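Who Left the Mug? A Study of Dishwashing Habits in a Shared Kitchen
Final project report, Everyday Environments seminar
Submitted by Rhona Strachan, 23 August 2024

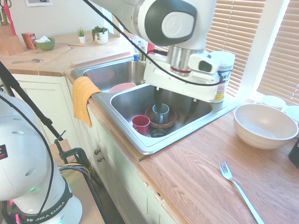
1. Background

The seminar brief asked us to choose an ordinary activity and take it more seriously than it deserves. I chose the dishes. I have lived with other people for three years, and in that time I have heard more speeches about dishes than about politics, money or love.

The kitchen I studied is on the ground floor of Asden, a shared student house. It has a double sink, a wooden countertop, white cabinets and a window with blinds. I picked it because I already had a key and because the residents agreed to be studied, on the condition that I did not use their names. They are identified in this report by the initials of their favorite cereals.

My research question was simple. When a dish arrives at the sink and is not washed, what decides where it goes and how long it stays there?

2. Earlier work

There is less written about this than I hoped. My main source was the report handed in by last year's group, who studied a bigger kitchen at Poneck House and concluded that people wash up more when they think someone is listening. I found this believable but hard to test in a house where someone is always listening, usually through the ceiling.

3. Method

I kept a paper log on the fridge for 25 days. Each time residents put something in or near the sink without washing it, they wrote down the item, the time and where they left it. I made my own entries when I was in the house, partly to check the log and partly because two people refused to write down spoons.

The log ended with 1,721 entries. A good number of these are the same gray mug.

I also held short interviews with all the residents. The longest took 11 minutes and was mostly about a pan.

4. Findings

4.1 The two basins are not equal

A double sink is supposed to let you wash on one side and rinse on the other. In practice the right basin was where things were left and the left basin was where people felt bad about leaving them. Mugs, cups and bowls went right. Plates went left, often alone, as if they had been sent there to think. A single pink plate in the left basin was such a common sight that one resident described it to me as "the clean side."

4.2 Stacking

Bowls turned out to be the most important objects in the study. Once there is a bowl in the basin, everything small goes into it. A mug sitting in a brown bowl takes up no more room than the bowl did, so the person leaving the mug feels that they have added nothing. I recorded this reasoning in nearly every interview, in nearly the same words. I have used it myself.

The trouble comes when somebody wants the bowl. They lift the mug out, set it down in the basin, take the bowl and wash only that. The mug then waits for the next bowl. I believe this is how one mug managed to appear on every page of the log.

4.3 The counter as a waiting room

When the sink looked busy, things stopped at the counter. The big cream bowl was the usual offender and lived to the right of the sink for days at a time. Forks and spoons were left lying flat on the wood, pointing in no particular direction. Residents did not think of these as dirty dishes. A fork in the sink was "in the sink," but a fork on the counter was "being used," even when the person using it had gone to October reading week planning and then to bed.

4.4 The towel

There is a mustard-yellow towel that hangs over the front edge of the sink. I asked each resident what it was for. The answers were hands, dishes, spills, "decoration, sort of" and "please don't touch that." I made no further inquiries.

4.5 Soap

The soap stands behind the sink, in plain view, in a clear bottle. I mention it only because the most common excuse in the log's comments column was that the person could not find it.

5. A small intervention

For the last part of the project I put up a card asking people to keep bowls out of the sink altogether. They could go on the counter, dirty, with no blame attached.

Over this period 101 entries mentioned a bowl. Most of the bowls did go on the counter. The mugs went into them there. I had moved the problem slightly to the right and made it easier to trip a sleeve on.

6. Limitations

The log depended on people being truthful about their own mess, next to a pen that kept vanishing. I was also a frequent guest at dinner and cannot claim to be a neutral observer. At least one week of data was influenced by a chili.

I did not study drying. Drying would need its own report and probably its own ethics form.

7. Recommendations

Fewer bowls. Five people own enough of them to serve a wedding.

Agree on what the towel is for, in writing.

Treat the counter as part of the sink when deciding who has finished.

Find the owner of the gray mug. All the residents told me it belonged to someone who moved out to Sezer Street, and when I called him he said it was there when he arrived.

8. Acknowledgments

Thanks to the residents of Asden for their patience, and to the group from Poneck House for lending me their notes and their stopwatch, which I still have and will return.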